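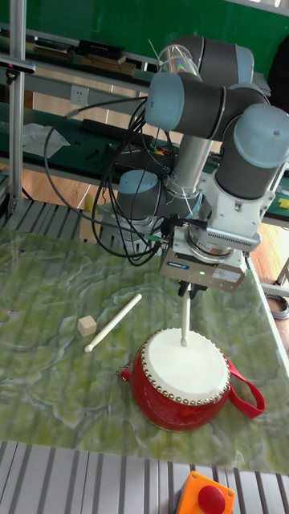 Según Yetunde Igwe, con un tambor en casa los vecinos aguantan un mes y después suben a tocar el timbre. Me lo soltó así, en el portal, cargada con la compra, y llevo desde entonces dándole vueltas. Así que pregunto antes de meter la pata.

Inicio Temas Música en casa Preguntas sin respuesta Buscar Entrar

¿Cómo hago para que mi hija practique percusión en un piso sin que nos echen?

Obinna Akinola
22 de octubre de 2019

Buenas. Pongo el contexto rápido que entro a trabajar en nada.

Piso de los años sesenta, tercera planta, suelo de terrazo, paredes que se oye al de al lado cuando estornuda. Mi hija tiene siete años y empezó en julio en un taller de percusión en Brevimham, de verano, y le ha encantado. Ahora quiere seguir. La profe del taller dice que con un tambor pequeño y ganas ya vale para el primer año, que no compre batería ni nada parecido. Vale. Pero el tambor suena. Suena MUCHO. Y ella no toca flojo, toca como si la oyeran en el puerto.

Lo que he probado:
- una toalla doblada encima del parche. Apaga algo pero entonces no rebota la baqueta y ella se enfada, dice que así no es
- ponerla en el cuarto del fondo. Peor, da al patio y el patio hace de altavoz
- que toque en el parque. Bien hasta que llueve

Dudas concretas:
1) ¿compro un pad de goma de esos y que use el tambor solo en clase? ¿o se aburre y lo deja?
2) ¿la alfombra sirve para algo? Me han presupuestado 834 euros por "acondicionar" el cuarto y me parece una barbaridad para un tambor de niña
3) ¿cuánto rato al día es normal a esa edad?
4) ¿hablo yo con los vecinos o espero a que se quejen?

La de abajo es mayor y duerme siesta. El de al lado trabaja de noche, creo, lo veo llegar cuando salgo con la niña al cole. O sea que horas buenas, pocas.

Gracias, y perdon por el tocho.

Musa Bashir

A ver, por partes, que tengo clase en un rato.

Lo de los 834 euros, no. Ni se te ocurra. Eso que te ponen en la pared (la espuma esa de picos) lo que hace es quitar eco dentro del cuarto. Al vecino le llega casi lo mismo. Aislar de verdad es obra: masa, cámara, puerta buena, y en un piso de alquiler ni te cuento. No sé si es de alquiler el tuyo, no lo dices.

Lo que molesta de la percusión son dos cosas distintas y la gente las mezcla. Una, el sonido por el aire. Otra, el golpe que se mete por el suelo. Con un tambor de mano o colgado, poco golpe al suelo. Si lo apoya en una mesa y la mesa en el terrazo, ahí sí, la de abajo lo oye como pasos. Solución tonta: mesa encima de una alfombra gorda y debajo del tambor algo blando, una esterilla de yoga cortada vale. Nosotros en la escuela (Mulligan, por si alguien es de la zona) usamos retales de moqueta que nos regaló una tienda que cerraba. Cero euros.

La toalla: mal, como ya has visto. Prueba con un pañuelo fino, de los de cuello, una sola capa y tensado. Baja el volumen y la baqueta rebota todavía. No es silencio, ojo, pero se pasa de bronca a ruido de fondo. Y otra cosa, baquetas más ligeras, o de las de punta forrada de fieltro. Con fieltro cambia el timbre, menos chasquido, y el chasquido es lo que atraviesa.

Pad sí, pero no en lugar del tambor. Mitad y mitad. Primero pad para los ejercicios aburridos, luego un ratito de tambor como premio. Si le quitas el tambor del todo en dos semanas está pidiendo otra cosa, lo tengo visto.

Tiempo: a los siete, diez minutos diarios. En serio. Si un día quiere 30, pues 30, pero no lo pongas de norma. Mejor diez todos los días que una hora el domingo con el vecino durmiendo.

Ah y enséñale a tocar flojo. Es una técnica, no un castigo. Que empiece con la punta de la baqueta a dos dedos del parche y no suba de ahí. Jugad a que hay alguien dormido. Les cuesta una barbaridad y es lo que luego más se nota cuando tocan con otros. El año pasado pusimos eso en todas las clases de pequeños y en la actuacion de fin de curso se oía hasta la flauta, que no se había oído jamás.

Con los vecinos, habla tú primero. Siempre.

Sombat Kaewmanee

ponle auriculares y una batería electronica y se acabó el problema. yo la mía la saqué de segunda mano por 142 y contento

Eirini Liapis

Sombat, la electrónica también se oye, eh. Los pedales. Mi cuñado tuvo una y el de abajo subió igual, que parecía que movíamos muebles. Para una cría de siete, además, ni llega al pedal.

Obinna, yo te contesto sobre todo a lo de los vecinos, del resto ya te han dicho y bien.

Yo estuve al otro lado. Era la de abajo. Encima tenía un chaval con el cajón flamenco y lo que me sacaba de quicio no era el ruido, era no saber cuándo. Empezaba a las cuatro, a las seis, un sábado a las nueve. Estabas siempre esperando. Un día bajó la madre con un papelito: lunes, miércoles y jueves de seis a seis y media, y mi telefono por si algún día estás mala. Y ya. Mano de santo. El chaval seguía tocando igual de mal, pobre, pero yo a esa hora sacaba al perro.

Así que:
- papelito, con hora fija y corta
- que vaya la niña contigo a darlo. Es más difícil ponerse borde con una niña delante (chantaje, sí)
- pregunta al de las noches a qué hora se levanta, no lo supongas. Lo mismo duerme por la mañana y a las cinco le da igual
- la siesta, sagrada

Mira también los estatutos de la comunidad y la ordenanza de tu ayuntamiento, que cada sitio tiene sus horas. En el mío los instrumentos hasta las nueve entre semana. En el tuyo ni idea. Pregunta al administrador y que te lo mande por escrito, mejor.

Y si nada funciona, busca cuarto fuera. En Seltow el centro cívico deja un aula por las tardes si te apuntas a principio de mes. Está lejos si vives en Brevimham, ya lo sé, pero igual en tu barrio hay algo parecido. Biblioteca, asociación, el propio cole. En el cole de mi hijo abren el gimnasio a partir de las cinco y allí se puede aporrear lo que se quiera, hay un eco horroroso pero a ellos les encanta.

Lo de la alfombra: sí, ponla. La más gorda que tengas, no compres nada. Y cierra la ventana del patio aunque haga calor.

Obinna Akinola

Mil gracias a los dos. A los tres. Es alquiler, sí, así que lo de la obra descartado y el presupuesto a la basura.

Ayer probé lo del pañuelo y ella dice que suena "a tambor con catarro" pero lo acepta. Lo de jugar a que hay alguien dormido, éxito total, el dormido soy yo. Moqueta no tengo, he puesto la esterilla doblada.

El papelito lo bajamos el jueves. De seis y media a siete menos cuarto, que coincide con que la señora ya se ha levantado seguro. Al de al lado no lo pillo nunca, le dejo nota en el buzón.

Me queda una duda, Musa: el pad ¿de los de apoyar en la mesa o con pie? El pie me da miedo por el terrazo.

Musa Bashir

De mesa, el más barato, y encima de la esterilla. El pie ya se verá cuando crezca.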